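# Checking Gripper Reach in the Dryer Cell

**Trirkow Laundry Automation, Barnton site**
Procedure owner: Fiachra Ó Conaill
Revised Wednesday, September 4, 2024

This procedure applies to the dryer cell on the Bralline line. It is carried out every 1,000 cycles and after any change of fingertips.

## Before starting

1. Remove all garments from the drum and open the door fully.
2. Set the arm controller to manual mode at reduced speed.
3. Confirm that the emergency stop releases and resets correctly.

## Drum approach

Open the gripper before it passes the door ring. Jog the arm inward in small steps, with the fingertips pointing toward the interior wall, until the perforated panel comes into the wrist camera's view.

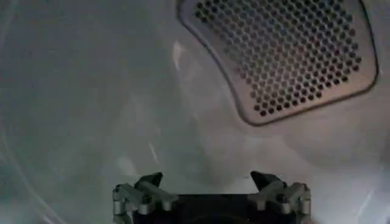
Stop at this point and record the arm position as Point 3. The fingertips must not touch the drum wall or the perforated metal. If either tip makes contact, withdraw the arm and inspect both tips for burrs before continuing.

## Door clearance

Clearance at the opening is checked from the head camera. The operator should watch the forearm, the door ring and the latch piece together while the arm is moved. Do not lean on the upper panel of the machine.

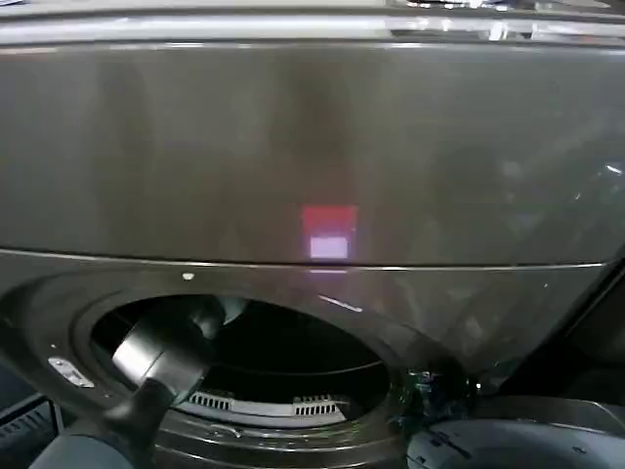

Move the arm through its full entry path at the reduced speed. Any rubbing against the ring requires a new entry point, taught in accordance with Section 32 of the Mulligan cell manual.

## Completing the check

Return the arm to its home position and save the program. Enter the result on Form 61. Forms are held at the cell until the December audit.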